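Less water, shorter cycles: a mid-sized laundry rethinks the garment finish

Most of the water in a pair of jeans is spent after the cloth has been woven. Desizing, stone washing, bleaching, neutralizing and softening each call for a separate bath, and every bath has to be heated, drained and treated. At Zamfir, a contract laundry that finishes denim and cotton twill for export brands, the standard recipe for a mid-blue wash used to run through nine baths. Since August the plant has been running a shorter version on one of its two lines.

The change rests on nebulized dosing. Chemicals enter the drum as a fine mist carried on air, so the garments take up only what the fiber can hold. Resteck, which supplied the dosing units, retrofitted them to existing front-loading machines with a rated load of 90 kilograms. The drums, bearings and drives were left as they were. New parts include the nozzles, a recirculation pump and a door seal with a tighter tolerance, as mist leaks where liquid does not.

Enzyme desizing and softening moved to mist first. Both are forgiving steps, with a wide window for temperature and dwell time. Bleaching proved harder. Mist settles unevenly on heavy seams, and early lots showed pale streaks along the inseam and at the belt loops. The plant now turns the garments inside out for the first half of the cycle and reverses the drum every 30 seconds.
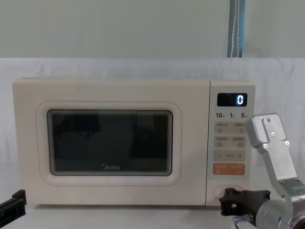

Cosmin Sandu is less convinced by the savings: a laundry that cuts its bath volume still has to rinse, he argues, and rinse water is where most published figures go quiet. He would like to see liters per garment measured at the main inlet over a full month, rework included.

The point is a fair one. Rework on the misted line was high at the start, and a lot that goes through twice uses up whatever it saved. Zamfir now meters each line separately at the inlet and logs rejected lots against the same meter.

Fabric weight also matters. Rigid denim above 12 ounces takes mist slowly, and stretch qualities with a high elastane share can lose recovery if the drum runs too hot. Drollar, a mill that weaves both types, has begun shipping a finish sheet with each roll — size type, pickup range, maximum drum temperature — so that the laundry does not have to run trials from zero.

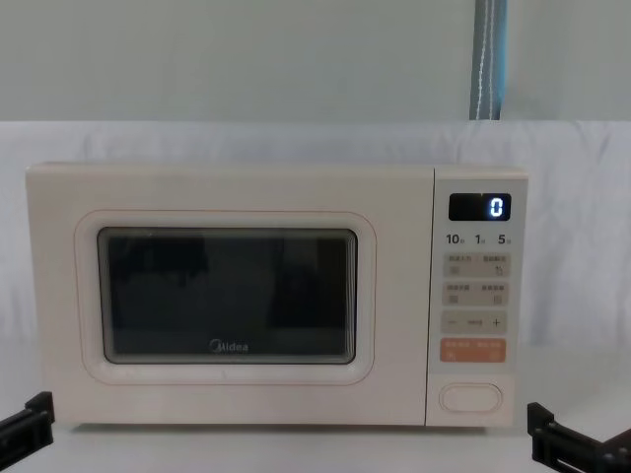
Scale and cost

A lot of 600 garments is the smallest the misted line will accept at its normal price. Below that, nozzle flushing between recipes takes up too much of the shift. Sampling is still done in conventional baths, and the shade must then be matched on the other line. Traian Tudose puts the match at 4 trials for a new color, fewer for a repeat.

Kanusow, a software firm, is writing a recipe converter meant to shorten that step. It reads the bath recipe and proposes mist volume, air pressure and dwell time. The first release covers indigo only. Sulfur black, which behaves differently in nearly every step, is planned for a later one.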